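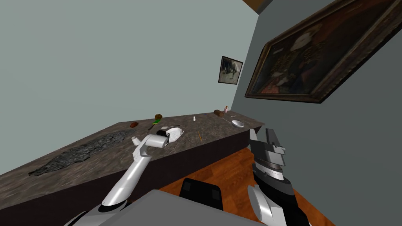
Zixuan Shi
Maintenance Training Lead, Ollinthorpe Mechanical

Testing the low-water cutoff

Most of the calls we took in June about hot water boilers tripping overnight came back to the same part. The low-water cutoff had not been opened or tested in years, and sediment had built up in the float chamber.

On a steam boiler the float-type cutoff should be blown down on a regular schedule while the burner is firing. Open the valve slowly and watch the burner. It should shut off as the water drops in the chamber. If it keeps firing, shut the boiler down by hand and call for service. Do not put it back on line until the control has been repaired.

Probe-type cutoffs need less attention, but they still need some. Scale on the probe can cause nuisance trips. Pull it and clean it during the yearly service, and look at the wiring while the cover is off.

Write down each test in the boiler log with the time and your initials. At the Khunthong building the operators keep the log on a clipboard by the door, and almost 80 entries were filled in last season – two of them caught a sticking float before it failed.

Emiliano Manríquez will run a short class on cutoff testing on Tuesday at 9 a.m. in the Platon shop. There are 13 seats and 6 are taken. Bring your log sheets and the manual for your control if you have it. To sign up, call the service desk or tell your route technician.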